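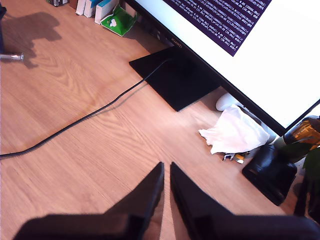 The gripper over one of our desks at Plirville

About Brulex

Hello, and welcome! Brulex is a team of nine people who teach robot arms to do small, useful jobs. Kieran Lightfoot and Afshin Shirazi set the company up after years of swapping notes on why arms that did well in the lab were so hopeless on an ordinary desk. Our answer was to gather better examples, and we've been happily at it ever since.

What we do

A learning system copies what it is shown, so we spend most of our day showing it things. One of us guides the arm through a job and the computer stores every movement alongside the camera pictures. We call each go an episode, and our first big collection, Ira, has 2000 of them. 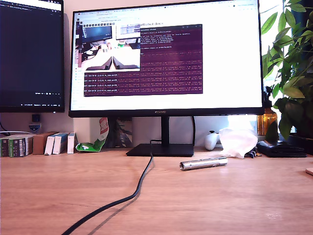
Good examples depend on the person guiding the arm, and we love training people up. New starters spend five days practising before anything they do is kept. They learn to go slowly, to finish what they begin and to watch the camera view as well as the arm itself. Ours sits in a small window over the terminal, with the two fingers in the lower half of the view, and it soon feels natural to glance between that and the log lines. Kieran still drops in for a turn most afternoons – he says it's the best part of his job.
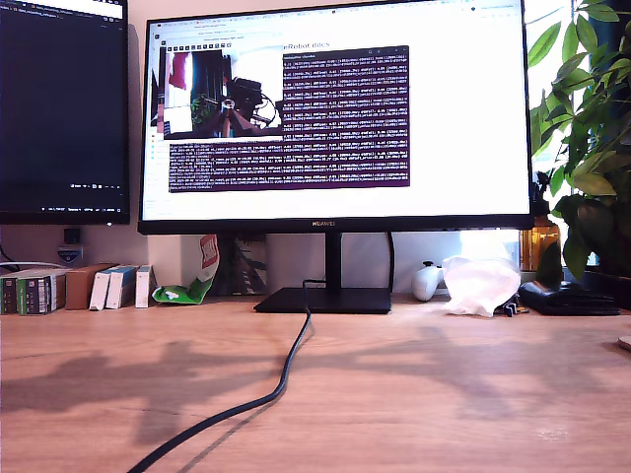
Where we're heading

Our next collection, Soltani, began in November and covers tidying and sorting. Afshin is leading it, and she'd love to hear from schools and workshops with jobs we haven't thought of.

Page updated 06/12/2022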